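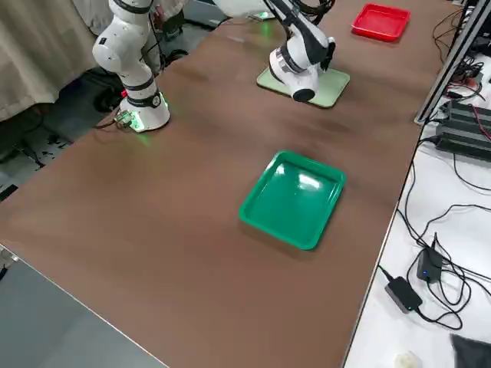 I've been listening to the new Dilar album for most of January, and I think I finally have enough to say about it.

It's called Darkberg, and it runs 38 minutes. The last one went on for over an hour, and I never made it through in one sitting. Darkberg I can play on the way to work and finish before lunch.

If you don't know Dilar, it's Pramila Yadav on vocals and keyboards and her sister Manju on drums. Jarrah Ngata joined on bass after the first record. They started out playing slow, quiet songs with a lot of space in them. Then came the second album, with strings on everything, and plenty of people lost interest. I still went to see them on that tour. They had 35 minutes as the opening act and spent most of it on songs that needed an orchestra they didn't have.

The new one goes back to the three of them in a room. The first single, Plirmont, was a fair warning. It opens with just bass and a floor tom, and Pramila doesn't start singing until well past the first minute. When the chorus comes it's the same two chords played a bit louder. I didn't like it the first few times. Now it's the one I hum while doing dishes.

The video came out a week after the single. It's the band on a ferry at night, mostly shot from behind, and Manju never looks at the camera once. I watched it two times and I don't feel I need to see it again, but it suits the song.

My favorite track is the fourth one, Cold Supper. Jarrah sings lead on it, which he hasn't done before, and his voice is lower and rougher than I expected. The lyrics are about driving home from a wedding without talking. There's a guitar part near the end that sounds like it was recorded in a hallway. I played it for a few people and the reactions were mixed.
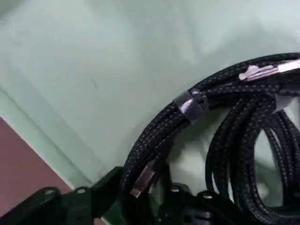
Lizelle Masilela thought Jarrah should stick to bass. She said the song would be the best thing on the record if Pramila sang it, and that the guitar at the end is too loud for what comes before it. I can hear what she means about the guitar. On my car stereo it jumps out a lot more than it does on headphones.

Side two is weaker. Two of the songs are close to the same tempo and sit right next to each other, so I lose track of which one I'm in. Aebischer, the instrumental, could have been cut in half. The closer is good, though. Manju plays with brushes, and you can hear somebody put down a chair right at the end. They left it in.

I bought the vinyl, and paid $35 for it before shipping. The sleeve is thin and mine arrived with a bent corner. The pressing itself sounds fine, with a little surface noise on the first track. There's no lyric sheet, so I'm still guessing at one line in Plirmont. It's either "leave the lamp" or "leave the land." 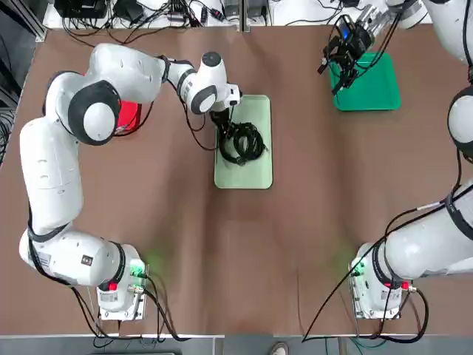
Tour dates and what I'd like to hear

They're playing small rooms this spring, and I have a ticket for the second night here. Doors are at 7 p.m. Akash Srivastava is opening with a solo set. I only know one of his songs, but I liked it.

I hope they play Cold Supper and at least a couple from the first album. If they skip the strings record completely I won't complain. I'll write something up after the show, assuming I can get home before the trains stop.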